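December, notebook, bench side

Glue trials again, third round. Starting 8:30, heat on late so the room was cold till 10 or so. Should of noted the room temp before opening the cans. Didn't.

Question is still the same one: why does the Grakitz contact cement let go at the foam edge on the seat pads when the Głowacki stuff holds. Yolanda thinks it's the foam dust. I think we're closing the joint too soon. Zdzisław says both and stop arguing.

Cut 16 strips from the gray foam offcuts, half vacuumed, half left dusty. Brushed, no spray this time (spray gun is still clogged, Ferenc has it in bits).

Open time before closing:
- first lot 3 min
- second lot 16 min
- third lot 30 min, only did dusty ones, ran out of clean strips

Pressed all of them under the same plate. Peeled by hand after lunch, no gauge, so this is all feel.

3 min lot: bad. Stringy, pulls off the vinyl in one go, smell still strong inside the joint. Dusty or clean made no diference.
16 min: good on clean, foam tears before the glue does. Dusty so-so, lets go at the corners.
30 min: grabs hard but patchy. Wouldn't trust it on a curve.

So Yolanda is partly right, annoying. Next round vacuum everything and forget the dusty ones.

Nga asked about the rim. On a flat strip you can press it down evenly, on a round seat you're pulling the cover over a curved underside the whole way and it wants to creep back. Fuseini's trick is to tack four points first, then work between them. Try it on the scrap round, not on a customer one!!
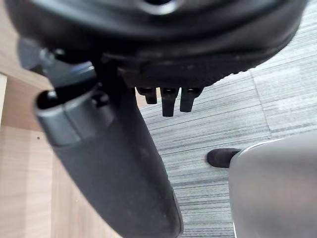

To do / order
- foam sheet, the Kidolik one, same thickness as last time
- 400 grit for scuffing the vinyl backing, some left in the drawer but mostly used
- call Plustden re: the late cans, ask if the cold hurts it
- new brushes, cheap ones, they die anyway
- get spray gun back from Ferenc

Left two clean strips under the plate overnight. Don't move them pls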